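Veltex Pay Day, the wage record book for casual and day workers

Anyone who has worked cash in hand knows the end-of-month argument. How many days was it? Was the Saturday a full shift or a half? The Veltex Pay Day is a pocket book that settles it on the spot, and we're really pleased with how this second version has come out!

Each shift gets one line, with room for the date, hours, rate agreed and amount paid. Worker and employer both initial it, the top copy tears out and the carbon stays in the book. Kaan Şimşekoğlu drew up the first layout after years of picking and packing jobs, and his brother Nevzat tried it with market porters, cleaners and kitchen hands (who filled the margins with very good suggestions, most of them now printed inside).

What's new since October: a bigger box for overtime, a column for deductions such as meals or transport, and a fold-out page at the back for adding up the year. That last one is lovely to have when a landlord or a bank wants proof of income.

Pages: 94, numbered, in duplicate
Shifts per page: 6
Cover: wipe-clean card, Ikum blue or Stelmakh green
Weight: 76 g
Pack: 2 books and a Dusix short pencil

The wording is plain and the column headings are large, so it can be filled in standing up, at the end of a long day, by someone who'd much prefer to be on the bus home.

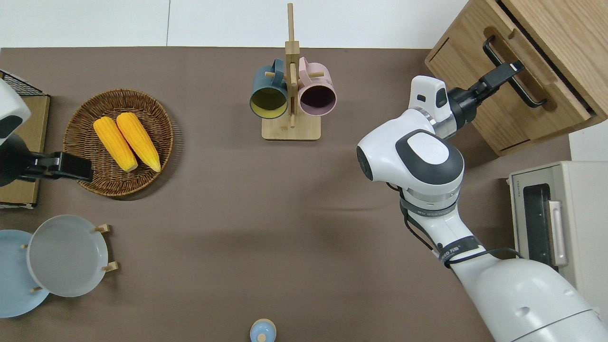
Can I use one book for more than one employer?
Use the coloured tabs on the inside cover, one for each employer, and write the matching colour at the start of every line. The yearly page has a separate total for each.

Refill pads fit both the old and new covers.

Page updated 12/11/2021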